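The Long, Patient Business of Teaching a Robot to Dust

Sheila Tindall has cleaned a great many shelves in her life, first in her mother's gift shop and later in a string of rented apartments, and she will tell you cheerfully that she never gave a single one of them much thought. Then she took over the care of the two-armed dusting cell at Flirnico, and now she can talk about shelves for an hour without a break (I know, I sat there for it, and enjoyed every minute).
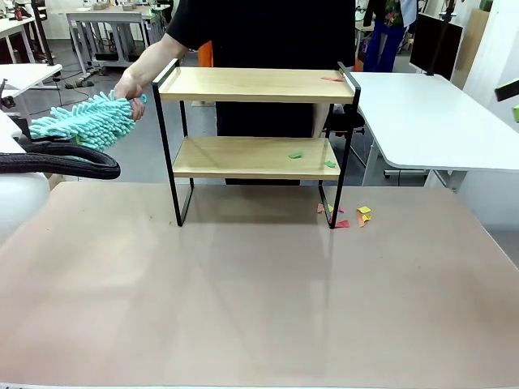
2 min read

Setting up the cell begins with something that looks too small to matter – the scraps. They are bits of bright colored paper, and they stand in for dust, which is awfully hard to see and even harder to put back where it was. Sheila likes them torn unevenly, so that the duster meets a different shape each time. A few go on the upper board, a few on the lower, and plenty end up on the table, where they are welcome to stay until the end of a run.

Next comes the grip. The duster is a soft thing on the end of a stiff handle, and a gripper that takes hold an inch too far along will have the fluffy part drooping by the time it gets to the far corner. She keeps a notebook of grips, 186 of them when I visited, each with a line or two in pencil about how it went. "Sulky on the lower board" was one I copied down.
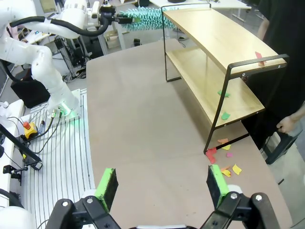 After that she looks over the cables, and she is fussy about them in the nicest possible way. An arm that reaches out and around a shelf needs slack in its cable, but too much slack and you have a loop waiting to catch on something. She moves each joint slowly through its reach, watches the loop swing, and moves it again. The finger pads get wiped and pressed with a thumb. The stop button gets pushed every morning, before anything else is allowed to move, and it has its own column in the log.

The lower board is where most of the tuning goes. There is the board above to worry about, and the legs at either end, and the arm has to come in low and almost flat. Press too lightly and the strands skim right over the paper. Press too hard and the whole shelf creeps along the table, and then every position the arm learned is a little bit wrong.

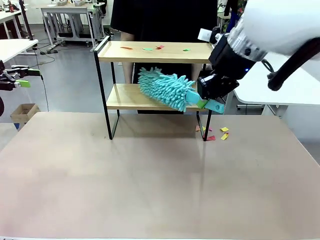 Stockdale, reading a draft of this piece, thought I had made too little of the creeping shelf, and wrote back that he would check the feet of the shelf before touching a single setting on the arm, having once lost most of June to exactly that.

Sheila agrees with him, as it happens, and has added the feet to her morning list, just under the stop button.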